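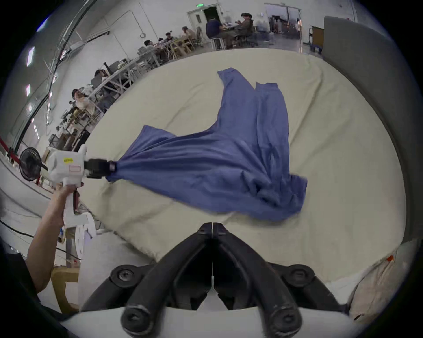 Yuxi Zheng wrote on 26 February 2020:

> Members of the evaluation list are asked to comment on the Fedus
> hand-held gripper kit before the Wadton office replies to Ener. The
> offer covers 13 kits, each with a left and a right unit, on a
> twelve-month lease with service included. I have three questions.
> First, are the units fit for cloth work, or only for rigid parts?
> Second, can one operator use a pair for a full session without undue
> strain? Third, is the service plan worth its price? My own view is
> that the lease is reasonable but that we should not sign until the
> second question has a clear answer.

Dear colleagues,

The reply below is sent on behalf of the cloth handling group at Wadton. It covers the trial period only and does not bind the purchasing office. The Lu kit, which the list reviewed last June, is mentioned where a comparison was requested.

1. Fitness for cloth work

The trial used garments and smaller pieces of fabric laid out on covered tables. Operators were asked to take hold of a corner or a gathered edge with one unit, present the cloth to the other unit, and spread it. Across the trial the group logged 303 attempts, of which 161 were two-handed spreads. The rest were single picks and transfers from one unit to the other.

The black jaws meet in a narrow line at the tip, and this suits thin fabric. A single layer can be lifted from a flat surface if the operator comes in at a low angle. Thick seams are harder, and several operators preferred to take the cloth just beside the seam. We consider the kit fit for shirts and similar items. We did not test towels, knitwear or bedding and can offer no opinion on them.
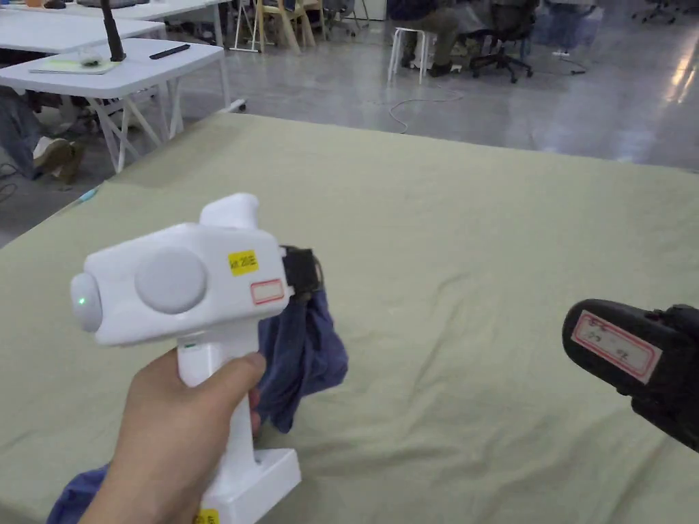 Yuxi Zheng asked in a later message whether the grip holds when the cloth is left to hang, and whether the operator has to keep squeezing the whole time. The answer to both is yes. The unit has no lock. Ener has stated that a locking version is planned but has given no delivery date, and the group advises against counting on it. The Lu kit did have a lock, although operators often left it engaged by mistake.

2. Operator strain

The weight is carried mainly on the vertical handle, and most of it sits above the hand. Operators did not report trouble during short tasks. In longer sessions the complaint was of a tired wrist, more often on the left side. The group now works in blocks of 25 minutes with a pause between them. Under that schedule, six operators completed the full trial.

Persons with small hands found the reach to the grip uncomfortable. We would ask Ener to quote for a shorter handle before the lease is signed.

3. Marking and pairing

Left and right units must stay together as a pair. On our kits the side is shown by a single Chinese character after the kit number, on a yellow label fixed to the body. Staff who do not read Chinese had to learn the two characters, and early in the trial a few pairs were mixed. An added "L" and "R" would settle the matter at very little cost.

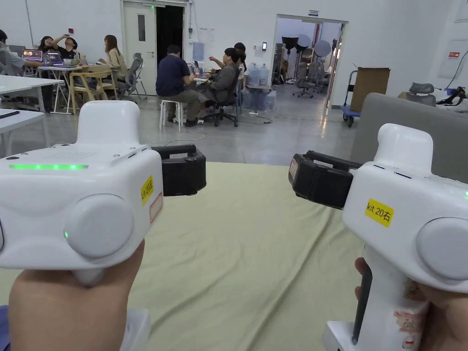

4. Indicator lights

The green lights are easy to see from the operator's position. The manual explains them in one short table, which is adequate for daily use. It does not explain what a slow blink means after a restart. Ener answered this question by telephone, and the answer should be put in writing.

5. View from the unit

Each unit records its own wide view, taking in the fingers, the work surface and a good deal of the room beyond. The fingers stay in sight at the bottom of the picture, so it is simple to check a pinch when reviewing a recording. Sites with privacy rules should note how much of the surrounding room is covered and should inform staff accordingly.
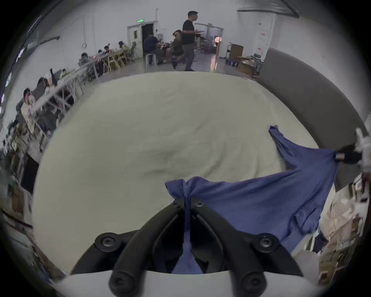

6. Service plan

The plan provides replacement jaws, one visit per quarter, and a loan unit when a repair takes longer than five working days. The group used the loan provision once, and the unit arrived on the second day. The quarterly visit seems of less value to us. We suggest asking for a price without it.

7. Recommendation

The group supports the lease, subject to a written answer on the handle and to corrected labels on all kits. Comments from other sites should be sent to the list and copied to the purchasing office at Wadton.

Respectfully,
Cloth Handling Group, Wadton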